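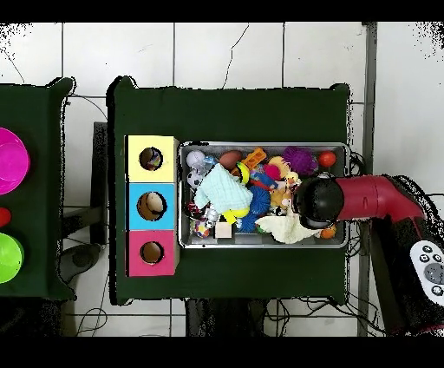 Page last modified: August 13, 2022

Courses > Robotics > RB2302 Manipulation Laboratory > Handouts > Handout 11

RB2302 Handout 11: Picking from a mixed tray

Prepared by Yuzuki Ueda. Section 5 by Min-kyu Kwon. Queries about marking go to Isamu Aoki.

1. Purpose of the exercise

Handouts 8 to 10 dealt with single objects on a bare surface. The object was known, its outline was complete, and the grasp point could be worked out from the outline alone. None of this holds for a full tray. Objects lie on top of one another, many outlines are broken, and a grasp that is good for one object may be blocked by its neighbour.

The task is to take objects from the metal tray, one at a time, and post each through the round hole of one of the three boxes on the left of the tray. The assignment of objects to boxes is as follows:

Yellow box: balls of any surface, including the spiky and fuzzy ones.
Blue box: rigid objects other than balls.
Pink box: cloth and plush.

The class of an object is decided by how it behaves in the gripper. Colour is not to be used as a class feature. Groups that trained a colour classifier for Handout 7 should leave it switched off, as the box colours will otherwise be confused with objects of a similar colour.

2. Terms

Pile: all objects in the tray at the start of a trial.
Free object: an object with nothing resting on it and enough room on two opposite sides for the fingers.
Covered object: an object with any part of another object resting on it.
Attempt: one closing of the gripper below the level of the tray rim, whatever the result.
Double pick: an attempt that lifts two or more objects.
Post: release of an object at the hole of a box. A post is good if the object passes wholly through the hole.

An attempt begins when the fingers start to close. If the arm is stopped on the way down, no attempt is logged, but the stop is.

3. Notes on the object set

Balls. The smooth balls give a clean circular outline and are the easiest to find. They also roll when touched off centre. Close on the widest part and keep the approach vertical. The spiky blue ball and the fuzzy purple ball both give poor edges, for different reasons: the spikes break the outline into short pieces, and the fuzz blurs it. Use a filled region in place of an edge fit for these two. The small red ball beside the tray's right edge leaves little room for a finger on the rim side. Turn the wrist so that the fingers close along the rim, not across it.

Patterned surfaces. The black-and-white football and the multicoloured ball in the lower left corner are often split into several regions by the default segmentation. Merge neighbouring regions whose outer boundaries fit the same circle before passing them to the grasp planner.

Blocks and hard shapes. The small beige cube should be taken on two parallel faces. The ring-shaped toy may be taken across its full width or by one side with a finger through the middle; state in the report which was used. The egg-shaped toy is to be taken across its short axis.

Cloth. The mint-green plaid cloth and the cream cloth cover other objects and have no fixed shape. A centre-of-region grasp on cloth will usually take hold of whatever is underneath as well. Look for a raised fold and take a shallow pinch. Lift slowly for the first part of the travel so that anything caught in the folds has time to drop back into the tray.

Plush. Treat as cloth for the choice of box and as a rigid object for the choice of grasp. The gripper force must be set lower than for blocks, or the reading at the fingers will saturate before the object has stopped giving.

4. Procedure

4.1 Load the cell file Hulline_tray and check that the tray and the box stack are in the positions given in it. The stack must stand flush against the left edge of the tray. A gap here shifts all three hole positions, and the program does not test for it.

4.2 Run the hole check. The arm moves to a point in front of each hole in the order yellow, blue, pink and waits for a key press. Correct any offset in the cell file, not in the posting routine.

4.3 Capture one overhead view with the arm parked clear of the tray. With the arm over the tray, its casing and fingers hide part of the pile and leave a region that the segmentation may report as a large dark object. If parking is not possible, apply the arm mask supplied with the cell file.

4.4 Produce the list of candidates. Each entry must hold the region, the class, the free or covered flag, the grasp point, the wrist angle and a score between 0 and 1.

4.5 Take the free object with the highest score. If there are no free objects, take the topmost cloth. If there is no cloth either, use the nudge routine once and return to 4.3.

4.6 After each lift, hold above the rim and compare the tray with the view taken before. If more than one region has gone, log a double pick, lower the objects and release.

4.7 Post, return, and repeat from 4.3. A new view is needed every time. Reusing the old candidate list was allowed in Handout 9 and is not allowed here.

4.8 Stop at 128 attempts or when the tray is empty.

Cables run across the floor beneath the table. Keep feet and chair legs away from them while the arm is powered. One member of the group stays at the stop button throughout a trial.

5. Baseline method

The baseline is the Trerudora planner with default settings. It scores each grasp by three terms: clearance at the fingers, height above the tray floor, and flatness of the contact patches. The weights are in the file weights.txt and add up to one.

The baseline was run over several sessions in February for a total of 527 attempts. The main results are given here in words; the full log is in the course folder.

Most failed attempts were on cloth. The height term prefers cloth because cloth lies on top, while the flatness term rejects it because it is creased. The two terms work against each other and the final score depends mostly on noise in the depth reading. Groups may deal with this by giving cloth its own set of weights or by deciding the class first and scoring afterwards. The second is slower and easier to debug.

The next largest group of failures was at the rim. The metal reflects light and the depth reading is unreliable close to it. The baseline discards all candidates whose fingers fall within a fixed margin of the rim, so corner objects are left until last and some are never picked. Reducing the margin without any other change leads to contact with the tray and is not accepted as a solution.

Failed posts were fewer. Nearly all were caused by soft objects hanging below the fingers and catching on the edge of the hole. Shigeru Yoshida's group tilted the wrist before release and took the cloth nearer to one end. Their posting routine is in the folder under Stiltari and may be used with acknowledgement.

6. Report

Length is four pages excluding tables. Include:

(a) the attempt log, with one row per attempt and the class of the object aimed at;
(b) success rate by class, for lifts and posts separately;
(c) double picks, with the pair of objects where it can be told;
(d) one change made to the baseline, with results before and after on piles of the same object set;
(e) the weights used.

Do not give a single overall success rate without the table behind it. Piles differ in difficulty, and a rate taken from the first few attempts will be too high because the free objects go first. State the number of attempts with every rate.

Marks for (d) depend on the comparison and the reasoning. A change that makes the result worse can receive full marks if the cause is found.

7. Reading

Ueda, Y. Course notes, chapter 6, sections on occlusion and finger clearance.
Nishimura, N. Posting soft objects through round openings. Hamada laboratory internal note.
Handout 7, section 3 (region merging).
Handout 10, appendix (gripper force settings).

Cell bookings for this exercise are made on the sheet outside the laboratory. Each group has two sessions. Unused time is not carried over to Handout 12.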